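Workshop > Notebooks > Hurkix bathroom rig

2 min read

Friday, July

Budget day, ugh. Skudico wants $948 for a spare hand cable set and Petek says 900 if we take the brushes too (we go through brushes like candy!). I'm leaning Petek, but their lead time is 7 weeks.

1. Spare cables, Petek, pending.

2. More toilet brushes and holders. I'd love a longer handle, so the robot doesn't have to bend so far.

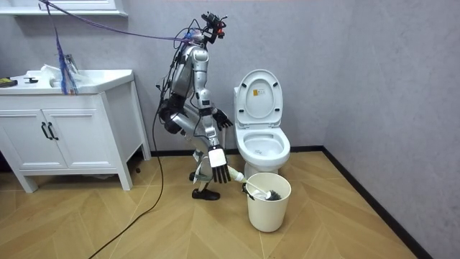
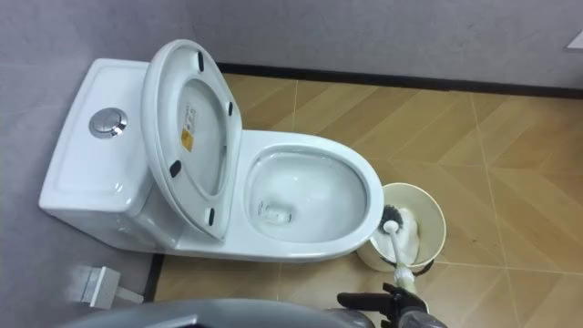
Brush work by the toilet, lid up in both.

3. Overhead cable track. Skusden quoted nearly $323, brackets extra, and I want it before we order a second arm set.

Still need a quote on finger pads.

Comments

Get the track first, please!

Does Petek ship the brushes separately? We could use them by next month.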